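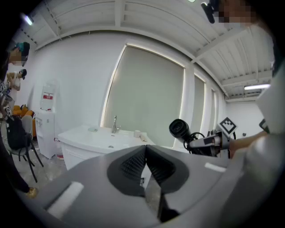

1 min read

Re: gripper order, what do we still need before June

Araceli, quick one before I lose the afternoon. Answers under yours.

Araceli Nava wrote:
> Can someone tell me what the 18 in the Limeck quote covers? I read it as
> complete handhelds, finger pads included. Also do we budget spare pads
> now or wait. And is the sink room staying on the plan, I need to know
> for the furniture line.

18 is bodies only. Pads are a separate line, sold in pairs, black textured ones same as on the units now. I asked for 27 pairs, so one per body plus spares. Would rather have them on the shelf than wait on Limeck again, last time the pads came weeks after everything else.

Cameras NOT in that quote. Those go through Nemau, and the cables too. Please put cables on their own line this time, we buried them under "misc" and then ran out. 144 marker cards is the print run, white card, black and white pattern, cheap enough that I didnt bother getting a second price.

Sink room stays. Vanity, basin and faucet are fine as they are, no money needed. Blinds fine. Only thing I'd add is a second table, a small one, so the cup and towel tasks dont all have to happen on the one countertop. Chairs no. People are putting bags on the chair we have, so maybe hooks?? 2 would do it.

Jerex still hasnt sent thier number for the repair contract. If its not in by the time you close the sheet, leave last year's figure in and flag it.

Need a yes on the 27 pairs by 4 pm, the quote lapses.

Nedeljković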